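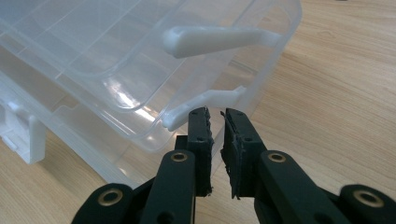 Vuelven las cajas con compartimentos a Halico (y yo ya tengo la mía)

07/12/2021 | Casa y costura

¡Han vuelto! Lo pongo así, sin preámbulos, porque desde junio me habéis escrito un montón preguntando por las cajas transparentes con compartimentos que vendía Halico y que desaparecieron de la tienda de un día para otro. Pues ayer por la tarde me pasé a por hilo negro (solo hilo negro, lo juro) y me las encontré apiladas al lado de la caja registradora. Salí con una debajo del brazo y sin el hilo.

Os cuento lo que he podido averiguar. En la tienda me dijeron que han recibido 1060 unidades entre el local de la plaza y el almacén desde el que mandan los pedidos, y que no esperan otra remesa hasta pasado el invierno. Vienen en tres tamaños y la mediana, la que me llevé yo, cuesta seis euros. En verano estaba un poquito más barata, pero tampoco me voy a poner a llorar por eso, que el plástico ha subido, los portes han subido y hasta el café de la esquina ha subido.

Para quien no las conozca: son las de plástico sin color, un pelín esmerilado, con la tapa transparente y los cierres blancos. Por dentro llevan separadores que forman huecos rectangulares, y con la tapa cerrada se adivinan las paredes. A mí el blanco de los cierres me encanta, qué queréis que os diga, le da un aire como de botiquín antiguo. Los del lateral son alargados, tipo pala, con la punta redondeada, y se agarran bien aunque tengas las manos torpes de frío.

Las de antes y las de ahora

Una amiga me preguntó anoche si eran exactamente las mismas. Pues mira, casi. Puse la nueva en la mesa junto a la que compré en su día y el tamaño coincide, se pueden apilar una encima de otra y la tapa tiene el mismo panel en relieve con las esquinas redondeadas. Lo que noto distinto es el cierre. En la vieja iba durísimo, de los que te dejan la uña hecha un cuadro, y la nueva cede antes. No sé si será cosa de la mía o de toda la partida. Si alguien ha comprado más de una, que lo cuente en los comentarios.

Lo que sigue sin gustarme es que la tapa brille tanto. Con la lámpara de coser encendida me deslumbra el reborde y tengo que girarla para ver qué hay en cada hueco. Con luz de ventana, ningún problema. Mi solución casera es poner etiquetas por fuera, en el costado, y así ni levanto la tapa ni hago el baile de la lámpara.

Qué he metido yo

Anoche me senté a la mesa de madera del comedor, vacié la lata de galletas (sí, esa lata, la que en todas las casas promete galletas y tiene botones) y me tiré la cena entera clasificando. Botones de camisa, botones de abrigo, corchetes, automáticos, canillas, imperdibles, las agujas de la máquina en su estuchito y un hueco que he bautizado «ya veremos», donde han acabado cremalleras cortas, una hebilla y una cosa metálica que llevo años sin saber de qué es. Me sobró sitio, así que he metido también las tizas.

Un aviso si sois de las mías: no metáis las canillas con hilo y los corchetes en el mismo compartimento. Se enganchan y luego es un infierno. Y las cuentas muy pequeñas, las de bordar, yo las pondría antes en una bolsita. Con la caja vieja se me colaron de un hueco a otro al llevarla de canto en la mochila, y me pasé una mañana entera separando las azules de las verdes con unas pinzas de depilar.

También me habéis preguntado si sirven para tornillos. Supongo que sí. Mi padre tiene la suya llena de tacos y alcayatas desde hace tiempo y ahí sigue, aunque él la tiene quieta en un estante. Para ir cargando con ella por las obras miraría algo más recio, que en la ferretería los hay de los de maletín con asa.

Taller de orden en Sarena

Y aprovechando que vamos de cajitas, otra noticia que viene al pelo. Las de Sarena, la mercería de al lado del mercado, han montado un taller de orden para costureros. Es una tarde suelta, con 20 plazas, y hay que llevar los trastos de casa: lata, caja de zapatos, bolsa del supermercado, lo que tengáis. Ellas ponen las mesas y las etiquetas, y por lo que me contaron también un bizcocho. La inscripción se hace en el mostrador, que por teléfono no apuntan a nadie.

Yo fui al que hicieron antes del verano y lo recomiendo mucho. Se aprende poco de orden y muchísimo de botones, porque al final todo el mundo acaba enseñando los suyos y cambiando repetidos como si fueran cromos. Me volví con seis de nácar preciosos a cambio de unos dorados que me daban grima. ¡Gran negocio!

Si ya tenéis la caja, llevadla. La otra vez vendían allí unas de la marca Lei, más bonitas, con tapa de colores, pero con los huecos fijos y demasiado grandes para mi gusto. Para ovillitos de hilo de bordar están muy bien. Para automáticos, ni se os ocurra.

Dónde encontrarlas

En Halico están a la entrada, a mano derecha, junto a los rollos de papel de regalo. Las pequeñas se estaban acabando cuando me fui, y delante de mí una señora se llevó cinco de golpe para regalar en Navidad (me pareció una idea estupenda y se la pienso copiar, rellenando cada una con hilos, dedal y unas tijeritas). Reservan por teléfono, pero solo guardan el encargo hasta la hora de cierre.

En la tienda de Rarkstead, la del polígono, me han dicho que también las tuvieron, aunque cuando llamé esta mañana el chico no sabía de qué le hablaba y me pasó con menaje, y menaje me pasó con jardín. Desistí. Si alguien va por allí y las ve, que avise y lo añado.

Yo me vuelvo mañana a Halico, que al final sigo sin hilo negro y tengo un dobladillo a medias desde el domingo pasado... bueno, desde bastante antes. Y de paso miro si queda alguna pequeña para los alfileres.

COMENTARIOS (5)

puntadaloca
¡Gracias por el aviso! He llamado y me han guardado dos medianas. De las pequeñas me han dicho que quedan poquísimas, así que corred.

costurerodelaabuela
Yo tengo tres de las antiguas y en una se me partió un cierre al segundo mes. ¿Sabes si venden los cierres sueltos? Me da rabia tirarla por una pieza tan tonta, porque lo demás está nuevo.

La autora del blog
Pregunté justo eso y me dijeron que no, que sueltos no los traen. Yo le pondría una goma ancha de las de carpeta alrededor, feo pero apañado.

hilvanes_y_cafe
Lo de las cuentas que se pasan de un hueco a otro, ¡a mí me pasó igual! Le puse una lámina de goma EVA fina por dentro de la tapa, recortada a medida, y mano de santo. Eso sí, dejas de ver lo que hay dentro.

anónimo
En Rarkstead no hay, he ido hoy. Tienen unas parecidas con el cierre azul y cuestan bastante más. ¿En el taller de Sarena se pueden apuntar niños? Mi hija de nueve años está obsesionada con los botones.

Buscar en este blog
Escribe y pulsa Intro
Buscar

ENTRADAS RECIENTES

Dobladillo invisible a mano para gente sin paciencia
El mercadillo de retales cambia de calle
Tres maneras de guardar cremalleras sin que se enreden
Sarena amplía la sección de lanas
Cómo limpiar botones de nácar sin estropearlos
Lo que me cabe (y lo que no) en el costurero de viaje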